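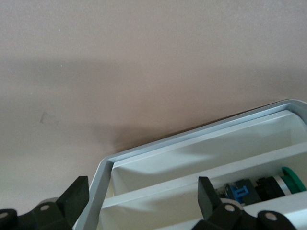
Issue 11, page 5

Search this site Go

How does a factory choose a robot?

Suppose your school wanted a new climbing frame. Somebody would have to find out how much it cost, whether it would fit in the playground, and who would mend it if a bolt came loose. Buying a robot is much the same sort of job, only with more telephone calls and rather more cups of tea!

At Andness there is a workshop that puts together the control boxes for lifts and car park barriers. Every box needs buttons, and a button is a cleverer thing than you might think. The green one in the tray has a shiny silver ring behind its cap, then a black body, and further back a bright blue piece where the electrical parts are. A person can pick one up without thinking. A robot has to be told where to look, how far to open its two black fingers, and how gently to squeeze.

Bernice Frimpong is in charge of planning at the workshop, and she began with a pencil and a big sheet of paper long before she looked at any robots. She wrote down the jobs people found most tiring. Top of the list was lifting buttons out of trays and passing them along, 273 of them on a busy morning. (Try picking up 273 of anything and see how your hands feel!)

Next she had to think about money. A plan for spending money is called a budget, and you may have made one yourself if you have ever saved up for a bike. The bike isn't the only thing you pay for, is it? There is the helmet, the lock, the lights and perhaps a new tyre later on. A robot is like that too. The arm is one price, the fingers are another, and then come the table to bolt it to, the safety fence, the lessons for the people who will work beside it, and a bit put by for repairs.

Fingers turned out to be the trickiest part to choose. Some robots have suction cups, which are splendid for flat things like sheets of card but not much use on a lumpy button lying on its side. Bernice and her friend Oldřich Matoušek, who looks after the machines, settled on a pair of fingers with slanted black pads. The pads are narrow enough for one of them to reach down inside a tray while the other stays outside the rim.

Then there were the trays. The grey plastic ones have a wall down the middle to make separate compartments, and Oldřich had to measure them very carefully. If the fingers were too fat they would bump the walls – and if the trays were too deep the fingers might never reach the bottom. Changing a tray is much cheaper than changing a robot, so it pays to find out early.

Before spending all the money, the workshop borrowed a robot for 20 days. That is called a trial. You would try on shoes before taking them home, and a robot costs a good deal more than shoes.

Something to try at home: choose a job you do every day, such as laying the table. Write down everything a robot would need to do it, and everything you would have to buy – then ask a grown-up to help you guess the prices.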